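Skulstead Library Extends Evening Hours for Fall Term

The Skulstead Public Library will stay open until 9 p.m. on weeknights beginning in September, library director Asnakech Lencho announced. The change adds 19 hours of public service each month at the Beyene Street branch and follows a survey of cardholders conducted in June.

Of the 600 residents who replied, 161 asked for later access to study rooms and public computers. Many work daytime shifts or attend evening classes.
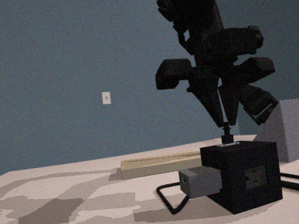

A black power block on a tabletop, in a computer-rendered view.

Under the new schedule, all seven study rooms may be reserved after 5 p.m. Visitors may bring laptops and chargers, and additional outlets will be installed on the second floor before the term begins. The children's room will keep its current hours.

"Residents told us what they needed — a quiet place to work after dinner," said Kiros Woldegiorgis, head of public services.

Reservations may be made at the front desk or by telephone. A valid library card is required.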